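Household Guidance: Keeping Small Items in Order
Urside Residents' Information Service

Small items cause a large share of everyday untidiness. Batteries, cosmetics, keys, sewing notions and spare fuses tend to gather in kitchen drawers, where they are difficult to find and, in certain cases, may present a hazard. The following guidance is issued to all 1,018 households on the Urside estate and replaces the leaflet distributed last August.

Choosing a container

A shallow tray or tub is preferable to a deep box. Items should lie in a single layer so that each can be seen without moving the others. Plastic is suitable for most purposes and may be washed in warm water with a little washing-up liquid. Containers with rounded corners are easier to wipe clean, as dust and powder do not collect in them. Residents are advised to measure the drawer or shelf before purchase and to allow a small margin on each side.

Batteries

Household batteries should be stored at room temperature, away from radiators, cookers and direct sunlight. They should not be kept in a tin or among coins and keys, where metal may bridge the terminals.

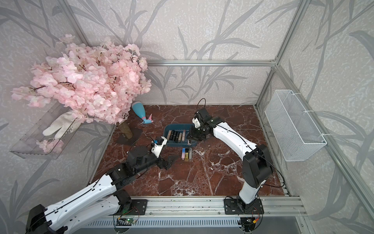
New and used batteries should be kept apart at all times. A separate, clearly labelled tub for used batteries is recommended, with a strip of adhesive tape placed over the terminals of any 9-volt or lithium cell. Button cells are a serious danger to young children and must be stored out of reach, in their original packaging where possible. Used batteries may be handed in at the Wakik Road collection point, which received 1,565 of them last year. They must not be placed in the household bin.

Cosmetics and toiletries

Lipsticks, creams and similar products keep best in a cool, dry place. A bathroom shelf above a radiator is a poor choice – warmth softens waxes and may cause creams to separate. Caps should be closed firmly and the outside of each tube wiped with a soft cloth before it is put away. The date of opening may be written on a small label and fixed to the base. Any product that has changed in smell, colour or texture should be discarded.

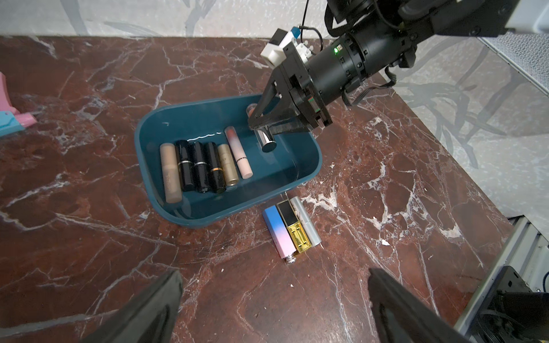

Lipsticks and cosmetic tubes laid side by side in a plastic tub.

Care of stone worktops

Marble is easily marked by acids. Vinegar, lemon juice and many bathroom sprays will dull a polished surface and should not be used on it. Spills should be blotted at once with a dry cloth, then cleaned with warm water and a cleaner sold for natural stone. Lipstick and other waxy marks should first be lifted gently with a plastic scraper.

Labelling and review

Labels should face forwards and be written in plain capitals. Harish Rao, of the Amin Court office, can supply sheets of blank labels, with up to 70 on each sheet. It is sensible to go through every container twice a year and remove anything broken, empty or out of date.

Enquiries concerning this page should be addressed to Lutfa Ranasinghe, Household Guidance, Urside. Large-print copies are available on request.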